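Unit 8 handout: Site visit to the Kuvix demonstration hall

Read this before the February visit and bring it with you. The notes from Unit 7 on grip force and contact area are assumed.

Arrival

The bus leaves from the north lot at 8 and the ride takes nearly an hour. Sign in at the front desk and pick up a badge. Loretta Pennington will meet the group and go over the safety rules. Closed shoes are required. Bags stay in the adjoining room.

What you will be shown

Kuvix collects examples of handling tasks from people and uses them to train robot arms. An operator carries a hand-held gripper with two fingers and a camera, and does an ordinary job with it: picking up a cloth, moving a bag, closing a box. The camera records what the fingers do. Each recorded attempt is called an episode. A task set at Kuvix is 300 episodes, done by several operators so that the arm does not learn one person's habits.

Bastien Hamel will run the first part, on soft objects. Soft goods are harder than rigid ones for the reasons covered in Unit 7. The shape changes when the fingers touch it, and a grip point that was good at the start may be gone a moment later. Watch how the operator comes in toward the fabric and where the pads make contact.

Xinyi Jiang will run the second part, on checking episodes. She will play back a set of 63 and mark the ones that have to be thrown out. Common faults are a finger leaving the view, a hand in front of the camera, and motion too fast for the software to track.

Terms used on site

Episode: one attempt at one task, start to finish.
Pad: the flat contact surface at the tip of a finger.
Regrasp: letting go and taking hold again within the same episode.
Dita: the in-house program for playback and marking.

What to write down

Pick one task and follow it through at least 3 episodes. Note the starting position of the object, the direction of approach, and any regrasp. Draw the contact points. Do not copy the wall charts; Signe Nørgaard will post them to the course page.

The report is two pages, plus your sketch. Hand it in at the next lab. Late reports lose a grade step. 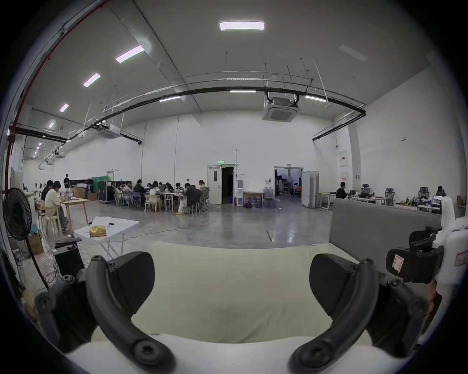
Why record with a hand-held gripper when the company already owns robot arms?

People work faster with the tool in their hand than they do steering an arm, and the tool can be carried to wherever the task is. The fingers match the ones on the arm, so the recorded motion can be used for training with little conversion.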